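Questions about recording for Lorkari

Last changed 12/3/20

What is Lorkari?
It is a project of Tretetti and Kidance. We collect examples of hands packing and sorting small goods, and from them a learning system shall learn to do the same work.

Which goods do you use?
Mostly soft packets from ordinary shops, because they bend and are difficult to hold. One task is with a cardboard box on a table:
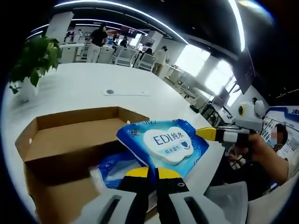
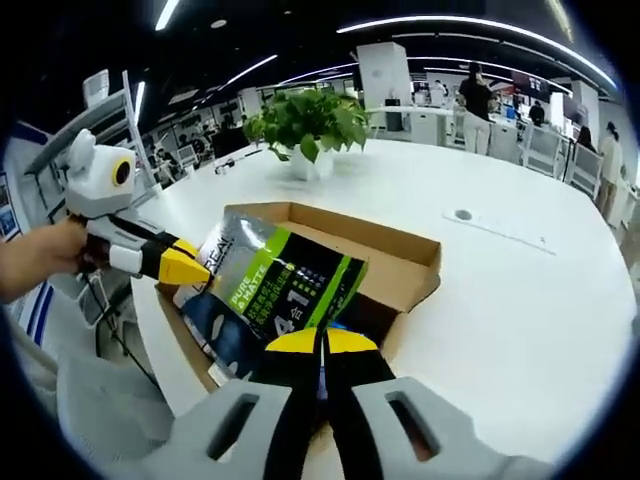

How many examples do you need?
For each task we ask for 700. An example in which the packet falls is also kept, but please mark it as "dropped".

Do I need experience?
No. The first 6 examples are for practice and we do not use them. Please move at a calm speed and do not stop in the middle.

May I work with my left hand only?
For tasks with one gripper, yes. For tasks with two grippers you need both hands.

Are faces stored?
We blur all faces before the files go to the training team.

When can I get the files?
The first part, with 4 tasks, will be ready in January. Partners of Moen can ask for it earlier by the contact form.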